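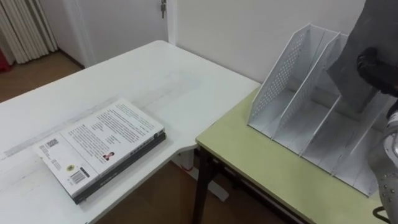 What does one row in the Kodlow list stand for?

One row stands for one copy of a book, so a title the library owns twice has two rows with the same title and different copy numbers.

Kodlow Lending List, read me first

Kodlow is the catalog and loan record of the Prastutau reading room, saved as plain text tables. Kendra Wong typed the catalog from the old card drawers. Nathalie Ross checked it against the shelves in October and fixed the call numbers. This version was saved on Jan 19, 2021.

Files

books.csv – 1,000 rows, one per copy
loans.csv – one row per loan, oldest first
shelves.csv – 44 rows, one per shelf
missing.csv – 188 copies that have a card but were not found on the shelves

Columns in books.csv

copy_no: number inside the front cover. Never reused.
title: as on the title page, not the cover. Subtitles follow a colon.
author: last name first. Only the first author is kept.
year: year of this printing. Blank if the book doesn't give one.
isbn: digits only, no hyphens. Blank for most older books.
shelf: matches shelf in shelves.csv.
note: free text, mostly about repairs.

Columns in loans.csv

copy_no, date_out, date_back. An empty date_back means the book is still out or the return was never written down. The two can't be told apart. Borrower names were removed before the file was saved and we don't have a key.

Known problems

Accents were dropped on the cards and only some have been put back. Books from the Skinetti gift have no year, even where the book gives one. Shelf 12 was split after the check, so part of it is listed under its old number. The note column is cut at 200 characters.

The Vahidi branch kept its own cards and is not included.

Use

Free to copy and reuse. Send corrections to Nathalie with the copy number and the column name. Please don't send whole edited files – they are hard to merge.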